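Galería: pequeño almacenaje de sobremesa

Florkance reúne en esta página las notas de la serie dedicada a muebles auxiliares de tamaño reducido: cajoneras, estantes y módulos abiertos que se colocan sobre una mesa o un escritorio. Los textos son de Vasilis Đorđević y se revisaron en septiembre. El archivo completo suma 2,238 entradas entre fichas, croquis y fotografías; esta galería recoge solo las correspondientes al almacenaje blanco de plástico.

Criterio de selección. Se incluyen módulos que pueden apoyarse en un tablero sin fijación y que combinan, al menos en parte, hueco abierto y cajón. Quedan fuera los organizadores de pared y las cajas apilables con tapa, tratados en la sección Hulow.

Sobre el acabado blanco: en tableros oscuros el contraste facilita localizar el mueble y leer sus bordes, pero también hace más visibles el polvo y los roces. Para la limpieza basta un paño de microfibra ligeramente humedecido. Los productos abrasivos matean el plástico y el defecto no se corrige. 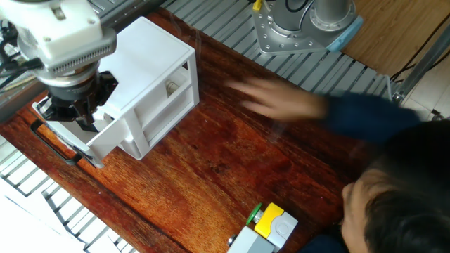 El tirador es el otro punto que conviene revisar. Uno negro sobre frente blanco se distingue bien incluso con poca luz, y en módulos de este tamaño suele ser la pieza que más sufre. Si va atornillado, se reaprieta a mano; si va a presión, se sustituye entero.

Apoyo. Los tableros de madera barnizada o pulida ofrecen poco rozamiento y un módulo vacío tiende a desplazarse al abrir el cajón. Se recomiendan 4 topes adhesivos de goma, uno por esquina, retirados unos milímetros del canto para que no asomen. En el taller de Plillbridge se usan también tiras de corcho - dan buen resultado, aunque se despegan antes.

Carga. Los objetos pequeños y cilíndricos ruedan en los estantes sin reborde. Se colocan de pie o contra el fondo, y lo pesado va siempre en el nivel inferior. Como referencia interna, no pasamos de 200 gramos por compartimento en los módulos ligeros.

Nomenclatura. En las fichas, «compartimento» designa el hueco, tenga o no cajón; «frente» es la cara donde va el tirador. La serie Krasniqi, con 29 fichas, conserva la terminología anterior y se actualizará más adelante.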